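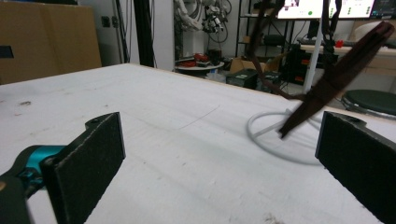
天板の汚れは拭く前に記録するのか、拭いた後に記録するのか、前回の提出票ではその順序が読み取れなかった、と Nana Lamptey から指摘があった。順序は「拭く前に一次記録、乾拭き後に二次記録」とする。前回の配布資料では二次記録だけを様式に載せていたため、一次記録の欄を加えた。以下は改訂後の様式に合わせた講義ノートである。

作業環境管理 第4回 白色天板の表面点検と台周辺の整理
Lombardi 実習棟 共通資料 3937
共有 4 コメント 3

1. 今回の範囲

対象は白色の作業台天板と、その縁から先の床・壁際までとする。台の脚部の水平調整と耐荷重は第5回で扱う。棚の内部は含めない。

前半で表面の痕跡の分類と記録法、後半でケーブル、吊り下げ物、段ボール箱、壁面コンセントまわりを扱う。後半の項目は天板と別の課題に見えるが、点検票は一枚で運用する。天板の縁に接するケーブルが擦れ跡の原因になる例があり、票を分けると照合が難しくなる。

評価は提出票による。口頭の補足は採点に含めない。

2. 用語

この講義で使う語を以下に定める。日常語と意味がずれるものがあるので、票に記入する際は定義に従うこと。

擦れ:表面に面状または帯状に広がる灰色ないし黒色の跡。爪でなぞって段差を感じないもの。
線:幅に比べて長さが十分に大きい跡。材質(鉛筆、油性ペン、金属の接触跡)は問わない。
点:長さと幅に明らかな差がない小さな跡。
傷:爪で段差を感じるもの。擦れ、線、点のいずれの形でもありうる。
影:光源と遮蔽物の位置によって明るさが変わっている部分。跡ではない。
仮置き:終了時刻までに撤去する前提で置かれた状態。
常置:撤去の予定がない状態。

「汚れ」は票では使わない。除去できるかどうかを含む語であり、一次記録の段階では判断できない。「シミ」も同様とする。

「線」の定義で材質を問わないのは、見た目だけで材質を決めることを避けるためである。冒頭の写真の天板中央には、鉛筆で引いたような細い曲線がある。一次記録では「線、曲線、細」と書き、鉛筆とは書かない。消しゴムで試験した後であれば、二次記録の備考に結果を書いてよい。

3. 白色天板の特性

白い天板は跡が見つけやすい。点検には有利であるが、見つけやすさは跡の深刻さを意味しない。濃色の天板では同じ程度の擦れがほとんど見えず、点検票の記入件数に差が出る。天板の色が異なる部屋どうしで件数を比較しないこと。

表面材には、樹脂化粧板、塗装板、メラミン系の板などがある。見ただけでは区別がつかないものが多い。材質欄は、台帳で確認できた場合だけ埋め、確認できない場合は「未確認」とする。推定で書いた材質が次の点検者に引き継がれ、溶剤の選択を誤った事例が11月にあった。塗装板に対して化粧板用の手順を適用し、つやが部分的に失われたものである。

白色面に出る灰色の擦れは、次の経路で生じることが多い。

(a) 硬い物の底面が面上を滑った場合。方向のそろった帯になる。
(b) ゴムや樹脂の部品が押しつけられたまま動いた場合。始点が濃く、終点に向かって薄くなる。
(c) 布や手袋に付いた粉が広がった場合。輪郭がはっきりしない。
(d) ケーブルの被覆が天板の縁をこすった場合。縁に沿って短い跡が並ぶ。

(a)と(b)は乾拭きで残る。(c)は乾拭きでほぼ取れる。(d)は被覆の材質による。経路の推定は二次記録の後に行い、備考欄に「推定」と明記する。

4. 光の条件

表面点検で最も多い誤りは、影を擦れとして記録することである。片側が明るく反対側が暗い天板では、暗い側の記入件数が増える傾向がある。写真の天板も左寄りが明るく、面全体の明るさは一様でない。このような条件で撮影した記録写真から、右側の擦れの濃さを読み取ってはならない。

確認の手順を示す。

一、点検者の立つ位置を変える。跡であれば位置は変わらない。
二、手をかざして影を作り、境界が動くか見る。
三、手元灯を低い角度で当てる。段差のある傷は縁が光る。
四、手元灯を消し、室内灯だけの状態に戻して再度見る。

三と四の結果が食い違う場合は、両方を記録する。片方だけを採用しない。

照度は天板中央で測定し、400ルクスを下回る場合は点検を行わずに、照明の状態を先に報告する。この値は本講義での運用値であり、他の実習室の基準とは関係がない。測定は一点でよい。ただし明るさの偏りが目で分かるときは、最も暗い側でも測り、二つの値を並べて書く。平均は取らない。

5. 位置の表し方

天板上の位置は、点検者が正面に立った状態を基準に、手前・中央・奥と、左・中・右の組合せで表す。写真の暗い小さな点は「手前左」と書ける。斜めから撮った写真では、天板の奥の縁が画面に対して傾いて写る。写真の上下左右をそのまま天板の前後左右に読み替えると、区画が一つずれることがある。

正面の位置は台ごとに決めておく。決めていない台では、出入口に近い長辺を正面とする。Samuele Caputo の提出票では正面が票の途中で入れ替わっており、一次記録と二次記録の照合ができなかった。図を添える場合は、正面側に三角印を付ける。

寸法による記入は、傷に限って行う。擦れの輪郭は人によって読み方が異なり、数値で書いても再現しない。擦れは区画と濃さ(淡・中・濃)で足りる。

6. 一次記録から二次記録まで

6.1 準備

点検票、鉛筆、手元灯、照度計、乾いた布を二枚、水で湿らせて固く絞った布を一枚、洗剤を用意する。洗剤は実習棟で支給している Hotari の中性を使う。溶剤は持ち込まない。

天板上に物があるときは、動かす前に常置か仮置きかを確かめる。常置の物は動かさず、その占める区画を「点検不可」とする。仮置きの物は使用者に確認してから移す。使用者が分からない物は常置として扱う。

6.2 一次記録

何も拭かない状態で記録する。粉や紙くずが散っていても払わない。区画ごとに、擦れ、線、点の有無を書く。傷かどうかの判定には爪を使うので、判定は一つの跡につき一度だけとし、繰り返しこすらない。

線は、直線か曲線かを書く。曲線の場合、端点の区画を両方書く。通過した区画は省いてよい。

点が集まっている場合は、一つずつ書かずに「点、複数」とする。散らばりが区画をまたぐときは、またいだ区画をすべて書く。

6.3 乾拭き

奥から手前へ一方向に拭く。往復させない。布の面は区画の列ごとに替える。円を描く拭き方は、細かい粉が残っている面では弧状の擦れを作る。曲線状の跡を見つけた場合、過去の清掃で付いた可能性も考慮に入れること。

6.4 二次記録

一次記録と同じ順に区画を見て、「消失」「減少」「変化なし」のいずれかを書く。「増加」は本来ありえないが、拭いたことで隠れていた跡が見える場合がある。そのときは「新規」とし、一次記録を書き直さない。一次記録の修正が認められるのは、区画名の誤記だけである。修正は二重線で行い、元の文字を読める状態に残す。

6.5 湿式清掃

二次記録の後に行う。固く絞った布で同じ方向に拭き、乾いた布で水分を取る。変化のない跡に限って洗剤を使い、布の側に付ける。天板に直接垂らさない。

消しゴムは線にのみ使用できる。研磨剤入りのスポンジは材質未確認の天板には使わない。確認済みの天板でも、使う前に教員に申し出ること。

7. 天板の縁の先

7.1 ケーブル

台のすぐ先に巻いたケーブルがある配置は珍しくない。写真では、白いケーブルがゆるい輪になって天板の縁の向こうにある。票では次の項目を記入する。

色:見たままを書く。白、黒、灰など。
状態:巻き、束ね、垂れ、敷設のいずれか。
固定:結束あり、結束なし、確認できない、のいずれか。
両端の接続先:たどれた場合のみ。

「ゆるい輪」は票では「巻き」に含める。輪の大きさは書かない。結束の有無は一方向から見ただけでは決められないことがあるため、確認できないときはそのとおりに書く。ケーブルを引いて確かめる行為は禁止する。接続先が分からないまま引くと、通電中の機器のコネクタに力がかかる。

輪の径を小さくしすぎると、被覆の内側で線材に無理がかかる。最小曲げ半径はケーブルごとに仕様が違うので、巻き直しが必要と判断した場合は品番を調べてから行う。品番が読めないものは巻き直さずに報告する。

壁際で複数のケーブルが縦に下りている箇所は、束として一件で記入する。写真の壁には小さな暗色のコンセントと、黒いケーブルの束が見える。束の中の一本ずつの用途は、この票の対象ではない。束が壁に留められているかどうか、床に触れているかどうかの二点を現場で確認する。

7.2 コンセント

壁面コンセントは、前に物が置かれていないかを見る。遮蔽の有無は正面から見て判定する。斜めから見て手前の柱やポールと重なっていても、正面から手が届けば遮蔽なしとする。

カバーの浮き、変色、焦げた臭いのいずれかがあれば、点検を中断して報告する。差し込み口に触れて確かめない。

7.3 段ボール箱

段ボール箱は、保管中のものと廃棄待ちのものが外見で区別できない。箱には次の三項目を書いた札を付ける。

内容
置いた者
撤去の予定日

札のない箱は、中を開けずに票へ「箱、札なし」と書く。大型の箱は光を遮り、天板や壁に影を作ることがある。照度の偏りを記録した場合は、光源と天板の間に箱がないか併せて見る。

箱を立てて置くか寝かせて置くかは、内容物の指示に従う。空箱は畳む。畳んだ箱を壁に立てかける場合、コンセントとの間に手の入る間隔を残す。箱の表面に小さな暗い部分が見えても、印刷、穴、貼り紙のどれかは近づかなければ分からない。離れた位置からの記録では「暗色部あり」までとする。

7.4 吊り下げ物

帯、ひも、道具などが天板の上方に下がっている場合は、吊り下げ物として別欄に記入する。確認するのは、下端が天板に触れるかどうか、揺れているかどうか、支持点が見えるかどうかである。

写真の右上には、濃い茶色の帯状の物が下がり、先の細くなった茶色の物が斜めに写っている。後者は帯状のトングのようにも見えるが、ぶれており、写真だけで品名を確定することはできない。品名欄は「帯状の物」で足りる。支持点が写っていないものは、支持点欄を「確認できない」とする。「なし」と書いた提出票があったが、意味が異なる。

揺れの有無も静止画からは決まらない。ぶれは、対象が動いた場合にも撮影側が動いた場合にも生じる。現場で静止を待ってから見ること。

革または革に似た素材の帯は、湿った布が触れると色が移ることがある。湿式清掃の前に、帯の下端と天板の間隔を確かめ、触れるおそれがあれば持ち上げて留める。留める場所がないときは、その区画の湿式清掃を省き、票に理由を書く。

8. 記入例

台番号 3
正面:出入口側の長辺
天板色:白
材質:未確認

一次記録
手前左:点、複数。傷の判定なし。
手前中:擦れ、淡。
中央左:跡なし。
中央中:線、曲線、細。擦れ、淡。
中央右:擦れ、中。影との区別を位置移動で確認。
奥左:擦れ、淡。
奥中:点検不可(常置物)。
奥右:跡なし。

二次記録
手前左:減少。
手前中:消失。
中央中:線は変化なし。擦れは減少。
中央右:変化なし。
奥左:変化なし。

周辺
ケーブル:白、巻き、固定は確認できない。
壁面束:黒、壁への固定あり、床への接触なし。
箱:札なし。
吊り下げ物:帯状の物、下端の接触なし、静止、支持点を確認。

記入例は書式を示すもので、冒頭の写真の台の点検結果ではない。手前右の記入が抜けているのは意図した欠落であり、演習1で扱う。

9. 提出票に見られた問題

Dace Juška の票は、一次記録の欄がすべて「消失」と書かれていた。二次記録の語を一次記録に使った誤りである。一次記録で使える語は、擦れ、線、点、傷、跡なし、点検不可に限る。

Gaetano Colombo の票では、擦れの濃さが室内灯の下と手元灯の下で別々に記録されていた。条件が併記されており、このまま認める。ただし判定欄には室内灯の下の値を使う。

Nives Costa の票には、清掃後に撮影した写真だけが添付されていた。写真は一次記録の時点で一枚撮り、必要であれば二次記録の時点でも同じ位置から撮る。位置が変わった写真どうしを並べて「減少」と判定しないこと。

このほか、「きれい」「やや汚い」「問題なし」という語が複数の票にあった。いずれも差し戻しとする。

Zadorance の点検用下敷きを票の下に使っている者がいるが、目盛りの面を上にして天板に置くと、縁で擦れを作る。下敷きは手に持って使う。

10. 演習

演習1 第8節の記入例について、手前右の欄が空白である場合に考えられる状況を挙げ、それぞれ票をどう直すべきかを書け。「跡なし」と書き足して済ませる答案は認めない。

演習2 自分の担当する台について、手元灯の角度を変えて同じ区画を見て、傷の判定が変わるかどうかを記録せよ。判定が変わらなかった場合も、使った角度を書くこと。

演習3 台の縁に接しているケーブルを探し、その周辺の擦れと位置を照合せよ。因果の断定は不要である。該当するケーブルがない台の担当者は、隣の台を使ってよい。

提出は Jitumard の提出欄から行う。紙の票を写真に撮って送る場合は、四隅が入っていることを確かめる。鉛筆書きが薄く写るものは再提出になる。

11. 補足

一次記録で見落とした跡を二次記録で見つけた場合と、拭いたことで見えるようになった跡とは、票の上では区別できない。どちらも「新規」になる。区別が必要な調査では、一次記録を二人で別々に取り、突き合わせた後に乾拭きへ進む。通常の実習ではそこまで求めない。

第5回では脚部の調整ねじを扱う。水準器は各自で持参すること。台の下に入る作業があるため、床のケーブルの記録を今回の票で済ませておく。

最終更新:2026-01-27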